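knob-panel-sim: README

I put this together so we could stop guessing what the Skurnach arm would cost us. Everything is rendered, so nothing gets bought until the numbers look right (my favorite kind of shopping!). The panel has sixteen knobs, four rows of four. 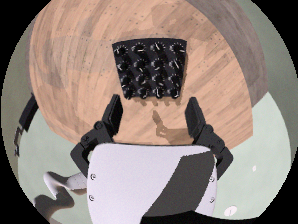

What's in the budget

Real panels: 3, at 80 dollars each
Spare finger pads: 200 dollars, probably too much
Arm: still waiting on the Flekska quote

With the fingers close together, the bottom row gets tight, so I'd price narrower ones too.

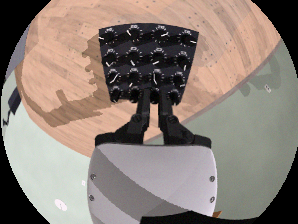

Leonor Marinho: could we hold the spare pads until August and get the arm quote first?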